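We use cookies to remember your preferences and to measure visits. Accept | Manage settings

Filed under: Grippers, Bench Notes

Comparing Two Fingertip Pads on the Hand-Held Gripper

Feb 23, 2020

Readers of the previous entry will recall that the Grelent pads were delivered later than the supplier had promised, and that the comparison with the Unadia pads was postponed as a result. The comparison has now been completed. The results are set out here in the order in which the work was done, including the portions that did not go well.

The purpose of the exercise was limited. The hand-held gripper is used to record grasps made by a person, and the recordings are later replayed on an arm. Any difference between the pad on the hand-held unit and the pad on the arm becomes an error in the replay. It was therefore necessary to choose one pad for both and to stop changing it. I have been guilty of changing it too often, and the earlier entries on this site are evidence of that.

Both candidates are soft pads on the same mounting pattern. The Unadia pad is the firmer of the two and holds its shape well under a side load. The Grelent pad is softer and closes further around a small object before it begins to push the object away. On paper the softer pad should be preferred for cups, bottles and folded cloth, and the firmer pad for boxes and books. Our tasks include all of these, so the product sheets did not settle the question.

Each pad was used for 90 grasps on the same set of household objects. The objects were presented in the same order, and the person holding the gripper was asked not to correct a poor approach once the fingers had begun to close. Selim Avcı reviewed the recordings without being told which pad had been fitted, and marked each grasp as held, slipped or dropped. His standard for "held" is stricter than mine. I have used his marks throughout.
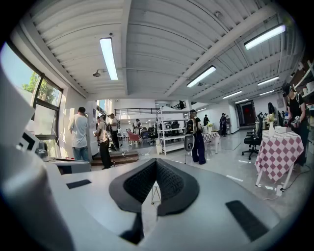
Does a softer pad need a different closing force setting on the arm?
A lower setting is the correct starting point, and it should be raised only until the heaviest object in the set stops slipping. A soft pad continues to spread after first contact, so a force chosen for a firm pad will flatten it against the finger and remove most of the benefit.

The Grelent pad dropped 2 objects and the Unadia pad dropped 4. I do not regard that difference as meaningful, given the size of the test. The slips were of greater interest. With the Unadia pad they occurred mainly on the ceramic cup, at the point where the wrist turned to set it down. With the Grelent pad they occurred on the hardback book, where the finger bent outward under the weight and the lower corner swung. These are different faults and they call for different remedies. The cup can be helped by a slower turn. The book cannot be helped by anything the operator does once the grasp has been made.

The controller deserves a separate remark. We have been running the arm on the Plikcombe controller since May, and its force reading drifts after a long period of continuous use. The replay session was interrupted so that the reading could be set to zero again, and the affected grasps were repeated. Anyone making a similar comparison is advised to do this at every change of pad. I had written that instruction into our own procedure and then omitted to follow it.

Wrist camera placement was not part of the comparison, but it affected the review. The softer pad spreads into the view when it is fully closed and can hide the near edge of a thin object. Selim asked for the camera to be raised slightly on its bracket. This has been done on the Cù hand-held unit, and the matching change to the arm is still outstanding.

The Grelent pad has been adopted for both units, and a spare set has been ordered. The total recorded across the project now stands at 2,640 grasps, of which the older portion was made with pads that are no longer fitted to anything. Those recordings will be kept, but they will be labeled separately and will not be used in the next round of replay. The book remains on the object list.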